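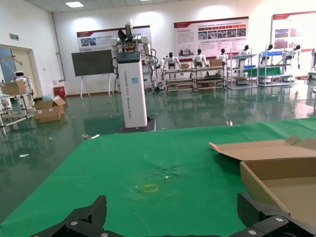 Chapter 7
Packing and Parcels: How Goods Travel

Before you read

Think of the last parcel that came to your door. You probably remember what was inside it, and you may remember how long you waited for it, but I would be surprised if you could tell me much about the box. Most of us have the flaps open and the contents out within a minute, and the box goes off to the recycling (or, in my house, to the cat, who has strong opinions on the subject). In this chapter we are going to give the box a little more of our time.

We shall be looking at how things are wrapped, boxed, stacked and sent, and at what all of this costs the people who make goods, the people who carry them and the people who finally sit down on the carpet with a pair of scissors. If you have worked through Chapter 6, on shops and markets, you will already have met the small pottery firm of Trurnar, and you will be glad to hear that its mugs are coming with us. If you skipped Chapter 6, don't worry – you can pick up everything you need as we go along.

7.1 What a box has to do

A cardboard box looks like a simple thing, and in many ways it is. The kind used for parcels is usually made from corrugated board, which means a wavy sheet of paper glued between 2 flat ones. The waves hold the flat sheets apart, and the little arches they make are surprisingly good at bearing weight. Stand a strip of it on its edge with the waves running up and down and press gently with your palm, then lay the strip flat and bend it along the grooves. You will feel the difference straight away, and you will see why the grooves in the walls of a box nearly always run from top to bottom.

Strength is only part of the story, though. A box must also be cheap to make, quick to fold, light enough not to add much to the postage, and the right size for whatever goes into it. That last point causes more trouble than you might expect. When Trurnar began selling by post it bought one large size of box for everything, so a single mug travelled in a space meant for a dinner service, with a great deal of crumpled paper to keep it company. The firm was paying a carrier called Gitetti to drive air up and down the country! In September it looked back over 418 orders and found that most of them would have fitted into a box half as big.

You may like to pause there and consider what you would have done. Ordering several sizes sounds sensible, and in the end that was the choice the firm made, but each new size needs its own shelf, and someone has to pick the right one when the packing room is busy. We shall come back to these costs in section 7.3, when we compare Trurnar with the much larger warehouse at Mahuika.

Words to know

Corrugated: folded into ridges and grooves.
Void fill: paper or other soft material used to take up the spare room in a parcel.
Carrier: a firm that is paid to move goods from one place to another.
Unit cost: the cost of one item, found by dividing the total cost by the number of items.

Activity 7A

Find an empty box at home or at school. Measure its length, width and height, and work out its volume. Now choose an object that might be sent in it and estimate how much of the space it would take up. Suppose a firm sends 100 of these parcels in a week. How much empty space is it paying to move? Write a few sentences setting out your working, and keep them safe, as you will need your answer again in Activity 7C.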